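Support > Clisto handheld grippers > Finger slip FAQ

Overview Setup FAQ Downloads Contact

Finger slip on the Clisto handheld: your questions answered

Last updated Jul 2, 2025

Since the April recordings we have had a lot of mail about the slipping finger, and I love that so many of you went and checked your own units before writing! These are the questions that came up most. If yours is missing, send it to the Pelent support desk and I'll add it. – Aurora Vieira

What went wrong?

One finger on the handheld could creep outward on its carriage while the operator was squeezing. The trigger said "closed," the log said "closed," and the real gap at the tips was up to 3 mm wider. On a hard box you would never feel it. On a light object that gives a little, the grip went soft halfway through the lift and the thing dropped.

Who found it?

Wael Benmoussa, at our Abu Hammour site. He was replaying a batch of 200 pick-and-place recordings and saw that in 19 of them the object left the fingers before the trigger opened. He first suspected the time sync, which was a very reasonable guess (it has bitten us before). Then he put a feeler gauge between the tips and there it was.

What was the cause?

The clamp screw behind the finger support. It was tightened by hand at assembly with no thread locker, and the constant opening and closing worked it loose. Martim Veloso took two units apart and found the same polished patch on both carriages, right where the clamp had been rubbing. A beautiful bit of evidence, if you like that sort of thing, and I do.

Why did it show up on some objects and not others?

Stiffness, mostly. A rigid object pushes back evenly and hides a small loss of closing force. Anything with thin or crinkly walls takes up the squeeze first, so the force at the fingers is low to begin with and a small slip is enough to lose it. 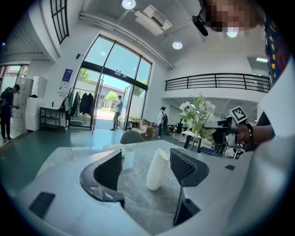 Weight matters much less than we expected. Adelino Barros tried a full water bottle on a bad unit and it stayed put every time, while an empty paper cup went on the third lift.

Was anyone hurt?

No. The handheld has no motor, so a slipping finger can't pinch you. The bigger worry is downstream – a policy trained on those recordings could learn that "closed" is good enough when it isn't, and then a powered arm drops things.

How do I check my unit?

1. Close the trigger fully and hold it.
2. Push each finger pad outward with your thumb, firmly.
3. Watch the carriage. Any movement at all means the clamp is loose.
4. Repeat with the other hand's gripper. Please don't skip it! On several pairs only one side was bad.

Can I fix it myself?

Yes, and it takes very little time. Back the screw out, clean the threads, add one drop of medium thread locker and tighten it with the short key from the kit. Leave it overnight before you record. Then run the zero-gap calibration again, or your widths will be off.

If the polished patch on the carriage has a ridge you can catch with a fingernail, stop there and ask us for a new carriage.

Do I have to throw away my recordings?

Please don't. Teófilo Guzmán wrote a small script that compares the trigger signal with the tip distance seen by the camera and flags any episode where they drift apart by more than 2 mm. It's on the Downloads page. It needs the finger markers in view, so episodes where they're hidden come back as "unknown" and you'll have to watch those yourself.

Are the Omar units affected?

Omar is the newer finger set, and it uses a pinned clamp that can't turn. We tested it anyway and saw no creep. The pads are the same on both, so you can swap them freely.

Should I mark the screw?

Great idea, and it came from one of you. A line of paint pen across the screw head and the carriage shows any turning at a glance. We now do it on every unit before it leaves the bench.

Contact Pelent support | © 2025 Pelent | Back to top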